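# Moisture Uptake in Maple Boards Under Two Oil Finishes

Edgardo Agbayani
February 24, 2020 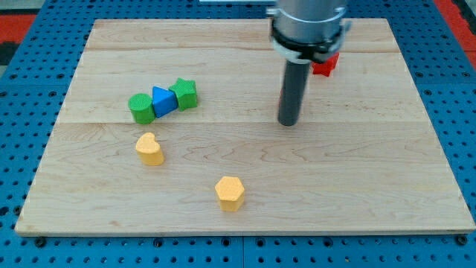 Wood swells across the grain when it takes in water vapor and shrinks when it gives it off. Movement along the grain is small enough to ignore at this scale. The question for this project was how far a surface finish slows the exchange.

## Method

Samples were cut from one length of hard maple and sanded to 600 grit. One group was left bare. The others received Siron oil or Egan oil, 3 coats each, with end grain sealed on all pieces. Samples were kept in a closed cabinet over a salt solution and weighed daily on the Hitum balance. Width was taken with calipers at the same pencil mark each time.

## Results

The bare samples gained weight fastest and leveled off first. The heaviest started at 429 g. Both oiled groups lagged behind, and the Egan group was still gaining when the run ended. Final widths differed less than expected – the finishes delayed swelling but did little to limit it.

## Sources of error

- The cabinet was opened for each weighing.
- Coat thickness was not measured.
- 2 caliper readings were lost and left blank in the table.

A longer run is planned for March, using the larger Clidby cabinet.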